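I've been meaning to get this off my chest all winter: I think we should stop buying "systems" to tidy our homes. You know the ones. The books, the labels, the twelve-week plans (I've done two of those, and I quit both in week three!).

My friend Henrike Albers swears by hers. She has a place for every battery and every birthday candle, and good for her, truly. I visited last June and couldn't find a spoon. They were filed under "serving," two drawers away from the forks, and she laughed at me for a solid minute.

What works in my house is dumber. Stuff gets dropped where people are standing when they're done with it, so that's where I let it live. Keys by the door, scissors by the mail, socks... well, socks are everywhere. 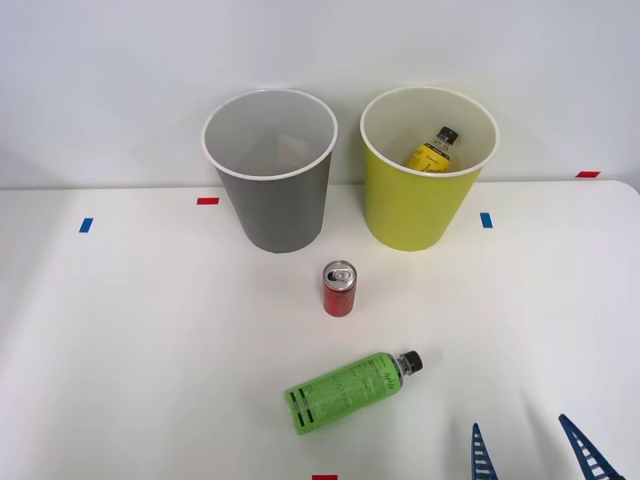
And I really do think the guilt is the worst part. I spent years feeling like a messy person with a moral problem, when I was just tired and had small kids. My neighbor Christos paid 200 dollars for an online course and now he has a messy garage plus a login he's forgotten. I'd have taken the money and gone out for dinner in Westdale, twice, and come home to the same pile of coats.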